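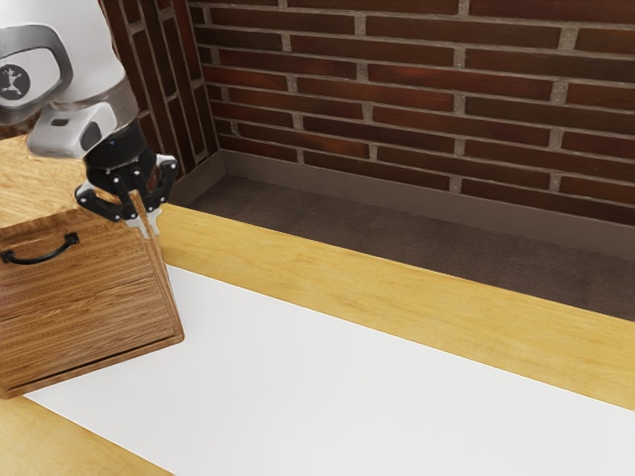 Octavio Figueroa, Mirta Saavedra and Ubaldo Testa
Drurstead Institute for Packaging Studies
Received 2022-02-26

3.2 Storage boxes and the keeping quality of pears

Figure 2. A wooden box, held tilted above a tabletop (computer rendering).

The growers in our survey used two kinds of container, wooden boxes and molded plastic crates. Wood was the older choice in the Alarcón valley and is still preferred by the smaller farms, mainly because broken boxes can be mended on site. Plastic crates came in with the larger packing houses and are now standard for fruit sold outside the region.

We followed 2,728 pears of a single late variety from picking in April to the end of cold storage. Of these, 2,000 were kept in wooden boxes and the rest in plastic crates. All containers were lined with the same paper and stacked in the same room at the Jilunard cold store, with the wooden boxes along the north wall and the crates along the south. Stacks were five high. The two groups were swapped between walls at the halfway point, so that any difference in airflow would fall on both.

Fruit was checked by hand for bruising, stem-end rot and shriveling. Two of the authors graded every pear separately, and where the grades differed the lower one was kept. We did not weigh single fruits. Weight loss is reported per container only, and the weight of the container was taken again at each check, as wood takes up moisture from the room air and would otherwise hide part of the loss in the fruit.

Bruising was found mostly in the bottom layer, in both groups. In the wooden boxes it was often a narrow mark where the pear had rested against the joint between the side and the base. Marks in the plastic crates were rounder and lined up with the vent holes. Neither kind of mark led to rot unless the skin was broken.

Shriveling followed a different pattern. Pears next to the sides of the wooden boxes lost their firmness sooner than those in the middle, an effect also described to us by growers who dampen new boxes before filling them – a practice we did not test. Boxes that had been through at least one earlier season showed less of it. The age of a box should therefore be noted in any later trial, along with the type of timber, which our suppliers could not always tell us.

Stem-end rot was too rare in either group to compare. The infected pears were removed at the check in which they were found, and their places in the layer were left empty.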